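Preguntas frecuentes sobre herramienta ligera de banco: multiherramienta rotativa y atornillador a batería

Última revisión: 1/31/22

Página mantenida por el taller de Lerstead para los usuarios de los puestos de montaje. Recoge las consultas recibidas sobre la herramienta de mano a batería, los bancos de madera y el acabado de piezas impresas. Las respuestas se aplican a todos los puestos salvo indicación en contra.
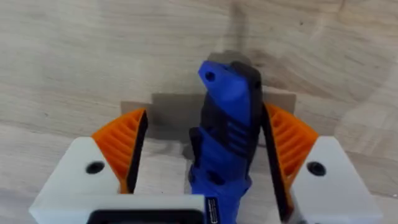
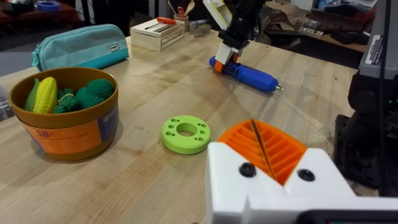 1. Ámbito y términos

¿Qué se entiende por herramienta ligera?

Toda herramienta eléctrica que se maneja con una sola mano y se guarda en el armario de banco. Comprende la multiherramienta rotativa y el atornillador a batería. Los taladros percutores, las sierras y las lijadoras orbitales se rigen por otra hoja y se solicitan en el almacén Morais.

¿Cuál es la diferencia práctica entre la rotativa y el atornillador?

La rotativa trabaja a muchas revoluciones y con par bajo. Se destina a desbarbar, cortar, ranurar y pulir. El atornillador trabaja a pocas revoluciones y con par alto. No se debe montar una punta abrasiva en el atornillador, aunque el vástago entre en el portapuntas: la velocidad es insuficiente y el material se arranca en lugar de cortarse. Tampoco se admite lo contrario.

¿Se puede taladrar con la rotativa?

Sí, en plástico y madera, con brocas de diámetro pequeño y sin apoyar el peso de la mano. En metal se utiliza el taladro de columna.

2. Multiherramienta rotativa

¿Qué velocidad corresponde a cada material?

En termoplásticos impresos, la más baja del regulador. En madera blanda, media. En madera dura y metales no férreos, media o alta según el accesorio. La velocidad máxima marcada en el accesorio prevalece siempre sobre esta regla. Si el accesorio no lleva marca o la marca es ilegible, se retira.

La pieza de plástico se funde en el borde. ¿Qué se hace mal?

Por lo general, velocidad excesiva o demasiado tiempo en el mismo punto. Se reduce la velocidad, se trabaja en pasadas cortas y se deja enfriar la pieza entre una y otra. El material fundido adherido al abrasivo se elimina con la goma de limpieza. No se raspa con destornillador.

¿Cómo se limpian las ranuras de ventilación?

Con pincel seco y la batería extraída, al final de cada turno. El aire comprimido solo se admite a baja presión y en dirección oblicua; aplicado de frente introduce el polvo en el motor. No se tapan las ranuras con la mano durante el uso. Si la carcasa se calienta hasta resultar incómoda, se detiene el trabajo.

¿Puede colgarse la herramienta del panel?

Solo los modelos cuyo manual reconoce un punto de suspensión, y siempre con la batería extraída. Un orificio en la carcasa no es por sí mismo un punto de suspensión. Los demás modelos se guardan tumbados en la bandeja del armario.

¿Cada cuánto se revisan las escobillas?

En los modelos que las llevan, cada 46 horas de uso anotadas en la ficha. Se cambian las 2 a la vez. Los motores sin escobillas quedan exentos, pero conservan la revisión del portapinzas.

3. Atornillador a batería

¿Con qué par se empieza?

Con el más bajo. Se sube un punto cada vez hasta que la cabeza del tornillo queda a ras. En piezas impresas con rosca directa no se pasa de la posición 7; con inserto metálico se sigue el plano de la pieza. El último cuarto de vuelta se da a mano.

¿Se puede dejar la punta montada al soltar la herramienta sobre el banco?

Entre dos operaciones consecutivas, sí. Se coloca de lado, con el selector de giro en la posición de bloqueo y sin que la punta sobresalga del canto. Al terminar el trabajo, la punta vuelve a su estuche.

La punta resbala en la cabeza del tornillo. ¿Hay que subir el par?

No. Se comprueba primero que el perfil sea el correcto. PH y PZ se parecen y se confunden con frecuencia. Si el perfil coincide, se examina el desgaste de las aristas. Una punta redondeada se desecha; no se reafila.

¿Cómo se almacenan las baterías?

Fuera de la herramienta, a media carga y lejos de fuentes de calor. Una batería golpeada o hinchada se entrega en mano al responsable de turno y no se devuelve al cargador.

4. Banco de trabajo

¿Qué mantenimiento lleva un tablero de madera maciza?

Aspirado y paño apenas húmedo al terminar. Aceite mineral cada año, en febrero, con lijado previo de grano fino en el sentido de la veta. No se utilizan disolventes. Las rozaduras superficiales no se reparan una a una; se eliminan en el lijado anual.

¿Por qué se insiste en aspirar el polvo en lugar de barrerlo?

El polvo de lijado y desbarbado es abrasivo. Arrastrado con la mano o con un trapo seco raya el tablero y las caras de apoyo de las piezas. La boquilla de cepillo está en el lateral del armario.

¿Se pueden usar recipientes domésticos para la tornillería?

Se aceptan cuencos y botes de plástico siempre que estén limpios, sean estables y no hayan contenido productos químicos. Los recipientes con etiqueta comercial se admiten durante el trabajo en curso. Para almacenamiento permanente se exige una etiqueta con referencia y métrica, que debe cubrir la original.

¿Es obligatorio proteger el tablero?

Para atornillar, no. Para cortar o desbarbar con la rotativa se coloca la plancha de sacrificio. Los cortes en el tablero causados por trabajar sin ella se anotan en la incidencia del puesto.

5. Piezas impresas en forma de disco o anillo

¿Cómo se sujetan para repasar el agujero central?

Con mordazas blandas o con el útil Rinard, apoyando toda la cara plana. Nunca se sostienen con los dedos: el abrasivo puede engancharse en el borde interior y hacer girar la pieza. El repaso se hace con cilindro de lija de diámetro claramente menor que el agujero, en movimiento circular continuo.

¿Y los agujeros pequeños de la cara?

Se repasan a mano con escariador o con broca sujeta en un mango. La rotativa los ovaliza. Cuando los agujeros van por parejas, se comprueba la distancia entre los dos de cada pareja con la plantilla antes de pasar a la siguiente.

¿En qué orden se montan los tornillos?

En cruz y en dos vueltas: la primera hasta hacer contacto, la segunda hasta el par indicado. Apretar en orden correlativo deforma los anillos impresos, sobre todo los de pared gruesa con relleno bajo.

¿Influye el color del filamento?

En las tolerancias del taller, no se distingue entre colores. Sí se distingue entre materiales, que figuran en la hoja de impresión.

6. Incidencias y repuestos

¿Dónde se piden accesorios y puntas?

En el mostrador de Verville, con el formulario 1,018. Se indica el puesto, la herramienta y la medida del vástago. Las peticiones sin medida de vástago se devuelven.

¿Quién autoriza la reparación de una carcasa rota?

Gonçalo Baptista. No se pegan ni se encintan carcasas en el puesto. La herramienta se entrega con su batería y su ficha.

La etiqueta de características no se puede leer. ¿La herramienta sigue en servicio?

Sí, si el número de inventario es legible y la ficha contiene la tensión y la velocidad máxima. En caso contrario se aparta hasta que Tomás Seixas la identifique y emita una etiqueta de sustitución.

¿Se prestan herramientas entre puestos?

Durante el turno, con anotación en ambas fichas. Al cierre, cada herramienta vuelve al armario que figura en su número de inventario.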